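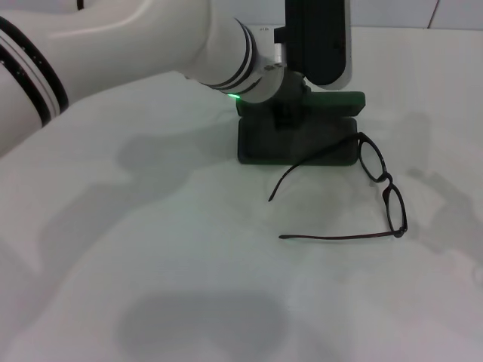
Glasses on the white table, temples open, gripper down beside them.

From: Hae-won Kang
To: seol-demos list
Date: July 2020
Subject: Re: [seol-demos] thin objects, how many do we need

Quick one, between sessions.

Glasses are in the set now. 703 episodes total as of this morning, target still 1000. Lenses are clear so the table shows right through, depth is mostly garbage there. Please dont filter those out, the policy has to see them.

Farzana, to your question below: yes, vary the start pose. Temples open for now, folded gets its own task label. Rotate the glasses between episodes, not just slide them. And start some with the gripper right next to the rim, we have almost none of those and it shows in the Vanden evals.

Shadows: leave the lights alone, arm shadow on the table is fine.

Failed grasps, keep them, tag as fail. Do not delete and re-record. So-yul lost 82 that way, still cant get them back.

Will push the new split tonigth if the upload finishes.

Hae-won

Farzana Thambiah wrote:
> Hi all, taking over the thin object task from Dong-hyun.
> The sheet says 2 start poses per object. Is that
> enough for glasses? Also are we keeping the misses?
> Farzana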